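The Gray Bin

My aunt Odette kept everything, and when she died she left it to me.

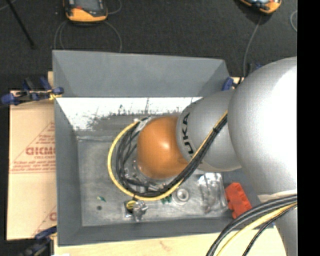
I should say right off that I never wanted any of it. I had a one-bedroom over a bakery in Setcombe and a bicycle, and I was happy. Then a letter came from a lawyer in Landeg saying that Odette Lemaire, my mother's only sister, had left me the contents of unit 19 and a key on a loop of green string. I'd met her maybe three times as a grown-up. She smelled of pencil shavings and she cheated at cards. The sorting hall was where I spent most of that March, leaning over a big gray bin with flared sides, and I got to know it the way you get to know a bathtub. The floor of it was all mottled, worn pale in patches, with a seam near the back where small things liked to stop. There was a tiny scrap of something down there on the left, green and white, and a dark little spot of a thing just below it, and I looked at those two for a long time before I did anything sensible.

But I'm getting ahead of myself.

The way it worked in Landeg was that you brought your boxes in, tipped them out one at a time, and decided. Keep, sell, or let go. The man who ran the place was called Pascal Renaud and he had rules. One box in the bin at a time. No eating over the bin. No crying over the bin either, he told me on the first morning, and I laughed, and he didn't.

"People lose earrings," he said. "They cry, they wipe their face, off comes an earring, and then I have to go looking."

"I don't wear earrings."

"Then cry all you like."

I had 11 boxes. The first was buttons. I mean only buttons, a whole carton of them, and when I tipped it the noise was so enormous that a woman at the far end of the hall dropped her sandwich. The second was instruction booklets for appliances, going back to before I was born, and not one of the appliances. The third was single gloves. I held a few up against my own hand and they were all lefts, every one, and I sat down on the floor and tried to think what kind of person keeps lefts.

"Keep, sell, or let go?" said Pascal, going by with his broom.

"Do people buy left gloves?"

"I had a fellow once who bought a door with no house."

So I put the gloves under Sell, out of spite.

By the second week I'd stopped going home at night. There was a boarding house by the station with a bed like a hammock, and I'd lie there and go over the day's box in my head. It was the strangest thing – I'd started arguing with her. I'd say, Odette, why eight tape measures? And she'd say, in that dry voice I barely remembered, well, how many have you got? And I hadn't got any. I'd been measuring my whole life with my forearm.

My mother called every evening to ask if I'd found the money. She was sure there was money. There was a story in the family that Odette had won something once, on a horse or a raffle or a man, depending on who told it, and that she'd turned it into something small and hidden it.

"Have you checked the hems?" my mother said.

"She didn't leave any clothes, Mom. She left gloves."

"Have you checked the gloves?"

I checked the gloves. I had to buy eleven francs' worth of them back from the Sell table to do it, because a lady had already got them in her basket, and she drove a hard bargain. There was nothing in them but lint and one bus ticket to Penodow.

I'd never been to Penodow. I'd never heard of anyone in our family going there. I put the ticket in my shirt pocket and for some reason I didn't mention it to my mother.

Box nine was board games. Dinenon, mostly, if you remember Dinenon, the one with the little painted harbor and the dice you weren't allowed to touch. Odette had four sets of it. It came back to me all at once when I saw the lids. She'd taught me to play it the summer I was seven, at my grandmother's kitchen table, and she'd moved my boat back two spaces every time I went to get a glass of milk. I knew she was doing it! I used to drink the milk as slowly as I could behind the door, watching her through the gap, and she'd slide that boat back with one finger and then fold her hands like somebody in church.

I tipped all four sets in together. It was against the rules, but Pascal was having his lunch. Cards, dice, harbor pieces, paper money gone soft as cloth. I sorted until my back gave out and then I sorted sitting on a crate with my chin on the edge. Every set was missing the same piece. It was the boat, my boat, the one I always picked. Four sets and not one of those boats in any of them.

When everything was finally back in its lids I looked down to check, the way you do, and there was that scrap, green and white, way over on the left. And the dark spot under it.

I didn't pick it up. I can't tell you why. I stood there with my hands on the side of the bin, and the metal hummed a bit from the trucks outside, and I thought, if that's a corner off a box lid, I'd rather not know just yet.

"You finished?" said Pascal.

"There's something in there."

He came over, wiping his mouth, and bent down. He had to put his glasses on. He looked for so long that I got nervous.

"That's yours," he said.

"How do you know?"

"I swept it before you started. What's in there is yours." He straightened up. "Keep, sell, or let go?"

My boat had been green with a white sail. I should have said that before. It was about the size of a fingernail and I had chewed the top off it, the summer I was seven, out of pure rage at being moved back.

I climbed halfway over the side and got it. I got the dark thing too, which was a raisin, or had been. The green and white thing sat in my palm and I turned it over with my thumb. There were tooth marks along the top. Very small ones.

I've thought a lot since about how it got there. She must have kept it loose in one of the boxes for all those years, or down the side of a lid, or stuck to the raisin for all I know. She had gone through four sets – bought them, I suppose, or begged them off people – and taken out every other boat, so that the only one left in the whole collection was the chewed one. Or else she'd lost the others. She was capable of that too.

"Keep," I said.

Pascal wrote it down. He wrote everything down, in a ledger with a cracked spine, and he turned it around for me to sign. Item 2461, one boat, damaged.

My mother called that evening.

"Well?" she said. "Did you find it?"

I said I had two boxes left to go. It was true. They were curtain hooks, both of them, and I let them go without even tipping them out, and Pascal pretended not to see.

The next morning I walked to the station with the boat in one pocket and the bus ticket in the other. The ticket had expired long before, but I showed it to the driver anyway, to ask if the line still ran. He read both sides. Then he said it ran as far as the harbor, and did I want a single or a return?

I asked him which side of the bus had the view.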